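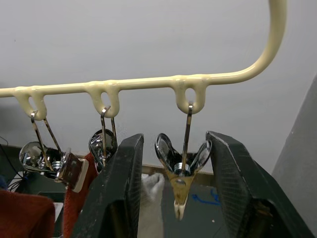

Clips on the cream hanger

Clip hanger in the laundry room: how do I stop everything bunching up, and is that brown color rust?

Posted by plimusbridge_attic

Hi all! I have one of those coated metal hangers with loops along the underside and a chrome clip hooked through each loop. I got it secondhand at the Saturday market and I love it for small stuff (socks, dishcloths, a red thing of mine that bleeds on everything else), but two things bug me. The clips swing into each other as soon as I hang anything heavy, and one of them has gone a sort of brassy brown down at the jaws while the handles are still shiny. Is that going to mark my clothes? I'd rather not toss the whole hanger over one clip — the rest is fine.

Chmielewska

Wipe it with a white rag dipped in vinegar and see what comes off. If the rag turns orange, that's rust and it will mark light fabric sooner or later, so save that clip for dark socks or swap it out. If the rag stays clean, it's probably just the plating wearing thin and I wouldn't lose sleep over it. Dry it really well afterward, the spring too, and maybe a tiny dab of clear nail polish on the tips. I did 14 of mine that way in May and only 2 have gone brown again.

For the swinging, put the heavy things at opposite ends and leave the loop between them for something light, or skip it. Also squeeze the wire hook a little tighter with pliers so it doesn't slide around on the loop. Go easy, though — I've snapped one doing that!

Tesico

just buy new clips lol, they come in bags of 100

stitton_laundry_nerd

I'm with Chmielewska on the rag test, but I'd skip the nail polish. Mine flaked off on a damp towel and I spent ages picking bits out. A scrap of cotton folded over the hem before you clip it works for me, and it stops those little pinch marks too. Do check the coating where the hooks rub on the loops, that's where my old hanger started to go.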